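Ticket 1334 – Hand gripper no. 12, fingers closing unevenly
Site: Dunstan
Opened by: Zinash Gebretsadik
Assigned to: Craig Cowie
Priority: normal
Status: closed

Zinash Gebretsadik, 9.10 am
Morning all, and sorry to start your day with this one. Number 12 has been getting steadily worse since we came back to it in February. When I squeeze the trigger the left finger sets off first and the right one follows a moment later, so anything light gets nudged sideways before it's properly held. Boxes are fine, they're heavy enough to stay put, but sachets and foil packets skate about all over the place. The width reading is off as well. Fully shut it ought to say 0 and it says 3 or 4, and it isn't the same twice. I've turned it off and on, and I've wiped the pads with the usual damp cloth, and neither made any odds.

Craig Cowie, 9.45 am
Morning Zinash, lovely clear report, thank you. Two things to try before we get the screwdrivers out. First, with the power off, take hold of each fingertip and waggle it gently from side to side. There should be next to no play. Second, have a look at the two big pivots at the bottom of the linkages and tell me if either one turns with the finger. They should stay still while the finger moves round them. Which firmware is on it, by the way? If it's still 358 I'd like to get that out of the picture too.

Zinash Gebretsadik, 10.30 am
It is 358, yes. Left finger is solid. The right one has a definite wobble, and the pivot on that side creeps round with it – only a touch, but once you've seen it you can't stop seeing it. I've carried on with the packet picks for now, going slowly.
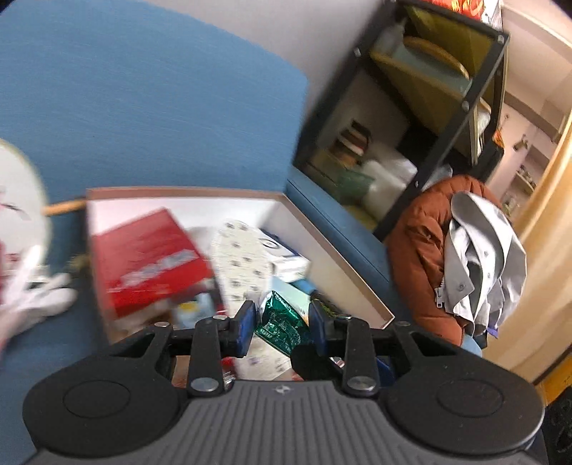
Craig Cowie, 11.05 am
Right, that sounds very much like the pivot screw backing off. We had the same on one of the Veston units before Christmas and I spent a whole afternoon blaming the encoder, so learn from my mistakes! Please do it in this order:

Power off and unplug.
Open the fingers fully by hand.
Take the right pivot screw out completely and clean off the old thread lock.
Put a small drop of fresh on, refit, and nip it up until the wobble goes but the finger still swings freely.
Leave it alone over lunch.
Update to 363, then run the zero routine with the fingers shut and nothing between them.

Don't be tempted to do the zero first. It will happily store the wrong value and you'll be back here tomorrow.

Orlando Restrepo, 11.20 am
Only butting in to say the thread lock has moved. It's in the Codach drawer now, behind the spare pads. Marama had the last of the old bottle.

Zinash Gebretsadik, 2.40 pm
All done. The screw came out with hardly any effort, so I think you had it spot on. I overtightened it the first time and the finger went stiff, so I backed it off a little and it's lovely now. Both sides set off together. On 363, zero reads 0 and has stayed there for more than 12 open-and-close runs. Foil packets are coming up nice and straight.

Craig Cowie, 3.00 pm
Wonderful. I've put a note on the Murnance service sheet to check the right pivot at every pad change, and Wing-yan Huang is going to look over the others at your end when she's next in. I'll close this, but do reopen it if the reading starts to wander again.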